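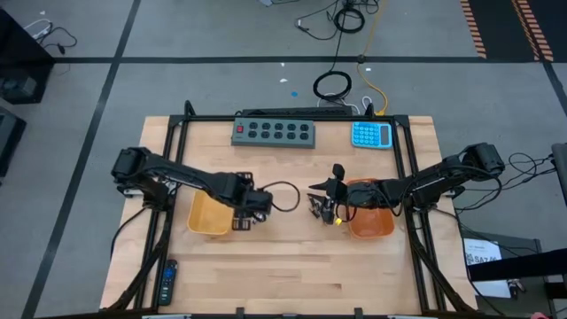
Citlali Cárdenas objected, on reading the working version of this section, that a throw to first base should not be counted as an attempt on the runner at all, and that most such throws are made to give the pitcher time or to draw a bunt sign out of the batter. We accept the first half of the objection in part. A throw is coded here by what it does to the runner's next lead, and the pitcher's purpose does not enter into the coding. The second half is taken up in 4.3.

4.1 Data and coding

The material comes from the Herkum and Urnach divisions of the Gurkside summer league, which share a rule book and a ball but differ in the quality of their scoring. In both divisions the base scorer marks every throw to first with a runner on, together with the count, the number of outs and the result of the following pitch. The combined record covers 649 games and some 3,000 throws. Games that were called before the end of the fifth inning are left out, as are innings in which the scorer changed.

Lead length was not measured in feet. The scorer gives it a grade on a scale of 5, where the lowest grade is a runner who can return standing and the highest is a runner who must dive to reach the bag on any throw. The grade is assigned when the pitcher comes set and again, if there has been a throw, when he next comes set. The difference between the two grades is the quantity of interest and is called lead loss below. It may be negative. A runner who has seen the pitcher's better move and judged it slow will sometimes take more ground, and this happened often enough in Urnach that we did not treat it as scoring error.

Pitchers who threw left-handed were coded separately from the start. Their move is made facing the runner and the grade assigned at the set position carries less information, as many runners wait for the front leg before extending. Pooling the two groups produces a lead loss close to zero and hides a clear effect in the right-handed group. An earlier treatment by Wilmer Alvarado pooled them, and the disagreement between his result and ours is largely accounted for by this choice.

Throws by the catcher to first were dropped. There were few of them, and nearly all came after a pitch that the runner had misread. 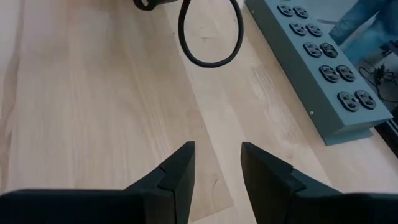 4.2 Effect on the attempt to steal

Let the first set position of a plate appearance be the baseline. For right-handed pitchers, one throw lowers the grade of the next lead by less than one step on average, and the reduction is mostly gone after two further pitches. A second throw in the same plate appearance adds to the reduction. A third adds nothing that can be told apart from noise. The pattern holds in both divisions, although the size of the first step is larger in Herkum, where fields are harder and the dive back is presumably less attractive.

Steal attempts fall after a throw, but by less than the change in lead would suggest. Two explanations are available. The first is that runners who intend to go do so on the pitcher's first movement and rely on the jump more than on the lead, so that half a step matters little to them. The second is selection: pitchers throw over mainly when they expect the runner to go, and the runners who draw throws are the ones most likely to run in any case. The data cannot separate these fully. We attempted a partial separation by matching each runner who drew a throw with himself in other plate appearances at the same count and with the same number of outs. In the matched set the fall in attempts is larger than in the raw set, which is the direction expected if selection is at work.

Success rate given an attempt behaves differently. It is lower after one throw and lower again after two, and matching leaves this result almost unchanged. A runner who goes after drawing throws is therefore giving up something real, and his manager should require a better count before sending him. The usual preference for running on an offspeed count is not strong enough in this league to offset the loss.

Figure 3. Two batteries, an orange plastic basket and gripper fingers over a wooden tabletop. 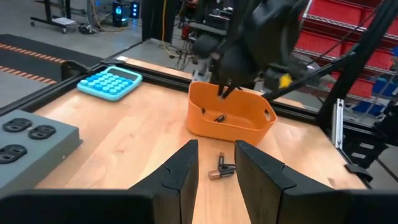
The matched comparison has a weakness in the late innings. Pinch runners enter with no earlier plate appearances to match against, and they are the fastest men on most rosters. We kept them in the raw set and excluded them from the matched one, so the two sets are not drawn from the same population after the seventh inning. Restricting both to the first six innings narrows the gap between them without closing it. Pallavi Yadav has suggested matching pinch runners with each other across clubs, but the clubs use them so differently that the pairs would be poor.

4.3 Throws without a target

We return to the point made by Cárdenas. If many throws are made for delay, they should cluster where delay has value: with a reliever not yet ready, or after a long foul. Bullpen activity is noted only in the Herkum record, and only from September of the first season onward. Within that portion, throws are more frequent while a reliever is warming, and the lead loss that follows them is smaller than the loss after other throws. Runners appear to recognize the slow lob for what it is and return to their former lead at once.

Removing these throws raises the estimated effect of the remainder slightly. It does not alter the order of the results in 4.2, and the tables in the appendix report both versions.

One further correction was considered and rejected. Leonora Quiambao proposed weighting each throw by its speed, using the three-way mark (lob, firm, hard) that Urnach scorers enter beside the throw. The mark is missing from a large share of innings and its use varies by scorer. At Mangubat Field one scorer entered "firm" for every throw of an entire homestand. Jomar Macaraeg checked a set of these innings against club notes and found hard throws and lobs among them in ordinary proportions. The mark was therefore not used, and throw speed remains uncontrolled in all of the estimates given above. The likely effect is to understate the value of a hard throw and overstate that of a soft one, and readers comparing individual pitchers on these figures should bear that in mind, particularly where a pitcher's total comes mostly from one park.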